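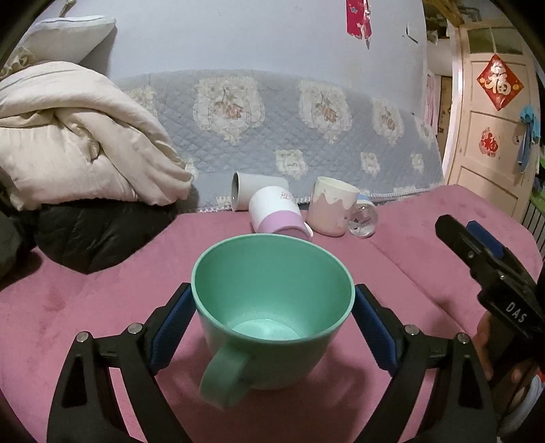
The mint-green mug, with the thick loop handle.

Gosari mug, large: my opinion after one winter and one spring

Sun 17 July
By Nia Yorath

2 comments | 17 shares

I drink tea from the morning until I go to bed, so a mug is for me a serious purchase. In my family we drank from small glasses, and when I moved to this country I needed a long time to get used to the big cups with a handle. Now I cannot go back. The glass burns my fingers and it is finished after four sips.

I bought the large Gosari mug at Leltura, the kitchen shop near the bus station, where they had it in four colors. I took the green. I wanted something to replace my old mug from Jivus, which lost a piece of its rim in the sink last September. I kept using the old one for two weeks, drinking from the other side, until my neighbor Eleri Skyrme saw it and told me that I will cut my lip one day. She was right to say it.

First, the handle. This is the reason I chose it. Many mugs have a thin handle, pretty in the shop, and when the mug is full the whole weight sits on one finger. The handle of the Gosari is thick and I can put three fingers through it. My husband has bigger hands and he puts two, and he says that two is enough. In the winter my joints are stiff in the morning, and with this mug I do not feel afraid that I will drop it.

Second, the opening. It is wide. I can wash the bottom with an ordinary sponge and my whole hand, without the long brush. For a tea drinker this is important, as the brown ring comes back every few days. The inside is a paler green than the outside, so you see the ring quite early. Some people will not like this. I prefer to see it, and a little baking soda takes it away.

The wide opening has also a bad side, and I must be fair about it. The tea becomes cold faster than in my old Jivus, which was tall and narrow. I made a small test on a Saturday with the same tea and the same kettle. After 17 minutes the tea in the Gosari was only warm, and in the Jivus I could still call it hot. If you are a person who makes tea and then forgets it on the desk, think about this. I now put a saucer on top while I answer my letters, and it helps.

The dishwasher. The paper in the box says that the mug is good for 1,000 washes. I do not know who counted them. Mine has been in the machine more than 80 times and the color looks to me the same as on the first day. The bottom ring, where there is no glaze, became a little gray. It also keeps some water in the hollow when it stands upside down, so when you open the door you should tip it before you lift it, or you will have wet socks.

In the microwave the cup heats well but the handle gets hot too, more than I expected from such a thick one. One minute is fine. After two minutes I take a cloth.

The bottom is a bit rough. On our wood table I heard it scratch when I pushed it, so I use a coaster, or I lift it. My sister rubbed hers with fine sandpaper and she has no more problem. I did not try.

About the size, please do not believe the word "large" too much. It holds one good serving with milk, and if you fill it to the rim you will spill. For soup it is too small for me. For oatmeal it is just right, and the wide opening lets a normal spoon go to the bottom.

I looked also at the mug from Price, on the same shelf. It is lighter and it stacks, which the Gosari does not do well. If your cupboard is small, take the Price. I held both for a long time in the shop and the lady there was very patient with me. The Price handle pinched my second finger, and that decided it.

Would I buy it again? Yes, and I already did, a second one for my mother. She asked for white and then complained that it is too white.

Good: handle, easy to wash, color stays.
Less good: tea cools quickly, rough bottom, hot handle in the microwave.

2 comments

Eleri Skyrme
I am glad the broken one is gone! Does the saucer fit well on top, or does it slide? My tea is always cold by the time I sit down.

Nia Yorath
It slides a little if the rim is wet. Take one with a deep middle and turn it upside down, then it stays.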